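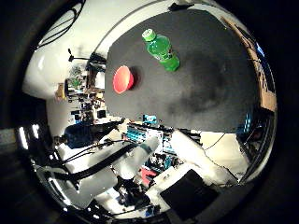

Workroom notes, May: bench and table reset

The dark gray table has been put on the same clearing routine as the desks. Until now it was treated as overflow, and small household items stayed on it from one week to the next. The routine takes 8 minutes at the end of the day and is done before the lights go off.

Bottles. Any bottle with liquid in it gets its cap checked and is stood upright before it is put away. A screw cap holds well enough on its side for a short time, but a slow leak under a box can go unseen until morning. Colored liquids mark the tabletop faster than clear ones. Wipe with a damp cloth first and use the Nedico cleaner only if a mark remains – it dulls the surface when used daily.

Bowls and other small dishes. These go back to the Disholm shelf, rim down, largest at the bottom. Please do not use them for screws.

Cardboard. Boxes that are still needed should be closed and labeled on the short side. Empty ones are flattened and taken to the Pawłowska entrance, where paper is collected. The limit there is 60 cm on the longest edge, so larger boxes have to be cut down first.

Bins. The blue bins stay under the table. Heavy contents go in the bottom bin, and nothing should stick up past the rim of a bin that has another on top of it. 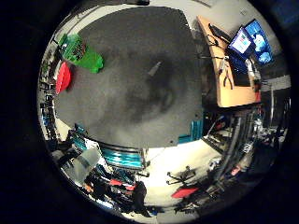

Desks follow the same order, with two additions. Hand tools, pliers included, go back to the rack at the end of the day. Loose cables are coiled and tied, then hung by length. Cables in use can stay where they are, provided they do not cross the part of the desk where people write. Monitors are switched off at the button; the computers stay on for overnight updates.

The wooden desktops should not be wiped with the Nedico cleaner at all. Use a dry cloth, or a barely damp one for ink.

Replacement cable ties and labels have been ordered from Vorkent under budget line 425. Until they arrive, masking tape is fine for labels – write the contents and the month on it.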